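Ticket 292: Checkpoint notices going out after the checkpoint
Product: Rirnix Notice Desk
Customer: Quintero County Sheriff, Traffic Unit
Opened by: Tonantzin Ledesma, records and public notices
Priority: Normal (customer disagrees)
Status: Closed, with one item carried over

Original report, Jul 28, 2025

Our policy says the public gets advance notice of every sobriety checkpoint. We enter the checkpoint in Notice Desk, pick a release time, and the notice goes to the county page and the press list. Saturday's was set for 6 p.m. It went out at 1 a.m. on Sunday, when the cones were already back in the truck. A reporter has written to ask if we are announcing checkpoints in the past now. A defense attorney has also written, and he was less funny about it.

I have restarted the program. I have restarted the computer. Please don't ask me to do either one again.

Support, first reply

Thanks, Tonantzin. Restart instructions deleted from this reply. Could you send the following:
- the notice history for the last 60 days, exported from Reports
- the time zone shown under Office Settings
- whether anyone changed anything recently, including things that "couldn't possibly matter"

Customer

History attached. Time zone says Pacific, as it should. The only recent change is that we moved to Trorer for outgoing mail, which I was told couldn't possibly matter.

Support

It matters a little. Notice Desk stamps the release time in your local time and hands it to Trorer, and Trorer reads any time without a zone label as universal time. That should make notices early, though, and yours was late. So we have a bug, and then a second bug leaning on it from the other side. Passing this to the scheduling people.

Please keep using the manual Send Now button until you hear from us.

Customer

Manual button works. It also means I am sitting at home at 6 p.m. with a county laptop, pressing it. Noted for the file.
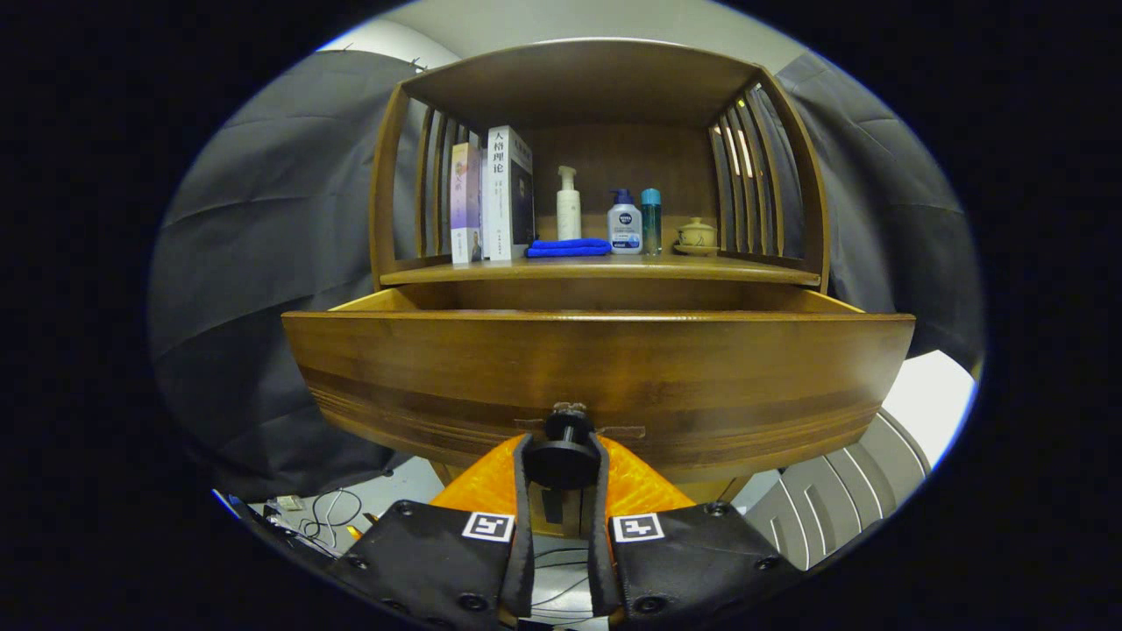 Shelf with the drawer out

Support, scheduling team

We went through the export. Of the 40 notices in it, 14 were released at the wrong time, all of them after the mail change. Here is what happens, as far as we can tell:

1. You save the notice. The release time is correct.
2. A supervisor approves it. Approval saves the notice a second time and adds the zone difference, on the theory that it hasn't been added yet.
3. If the supervisor fixes a typo while approving, it saves a third time and adds the difference again.
4. Trorer then takes one helping off.

One approval and no typo comes out even, and the notice goes out on time. One typo and you get Saturday.

Customer

So the notices that went out on time are the ones nobody proofread. I'll let the lieutenant know he is the cause. He corrected "soberity" on that one and was pleased with himself.

Can you also tell me whether the log shows when we entered the notice, apart from when it was sent? The attorney wants to know when the location was picked and who signed off. Our own paper form has that, but he would like it from the computer.

Support

Yes. Open the notice, choose History, then Show All Saves. You will see the entry time, each approval with the user's name, and the actual send time. Those three are recorded separately and the bug doesn't touch them. We can tell you what the log says. What it means for his case is between him and your county counsel.

Fix is in build Fivon, installed on your test site this morning. Please try one notice with a typo in it.
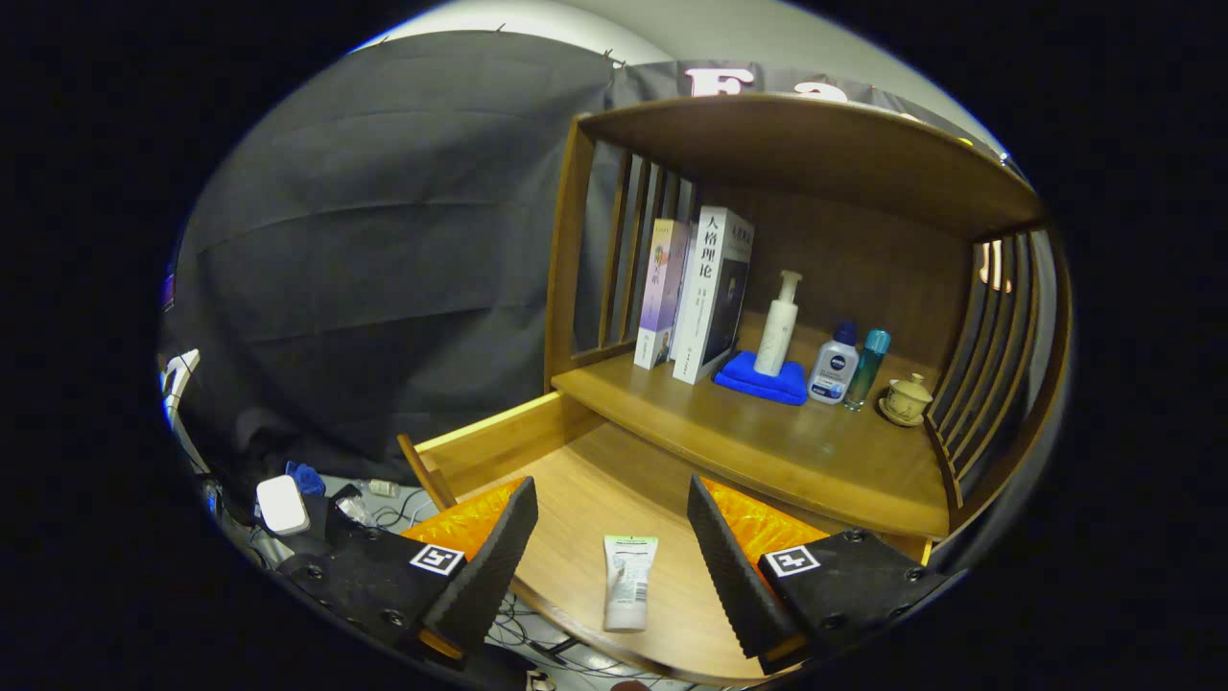
Books on the middle shelf

Customer

Tested with four typos, two approvals and a change of street. Sent on the minute. The test notice said there would be a checkpoint in the break room, and the press list on the test site turned out to be the real press list. Two people have asked for directions.

Support

Sorry about that. The test site's press list has been emptied. Moving Fivon to your live site tonight. No restart needed.

Customer

Live site checked, next notice released on time. You can close this one.

Closing note

Cause: zone difference added on every save after the first.
Fixed in: Fivon
Carried over to August: warning banner when a release time falls after the checkpoint's own end time. Requested by customer, in capital letters.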